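How to Sort a Pile of Parcels Before You Open Them

I love a parcel day, but I used to rip into everything at once and lose half of it in the packing paper. Now I sort first, and it's so much more fun!

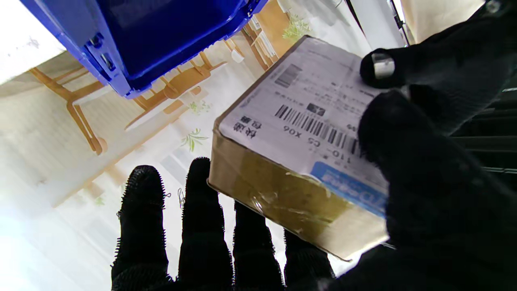
Clear a table and grab a plastic crate. Turn every box label up — small ones go in front. Write what you ordered on a sticky note and press it right beside the label. Slit the tape with a short blade, keeping it shallow, and drop the contents in the crate before you touch the next box. I got through 12 last November in one happy evening.

Filed under: Home > Mail & Packages

2 comments

Seraina Brunner: Sticky notes! Trying this tonight.

Soo-ah Seol: Do you flatten the boxes as you go?

Recent posts
Folding Tissue Paper for Reuse
A Tape Drawer That Works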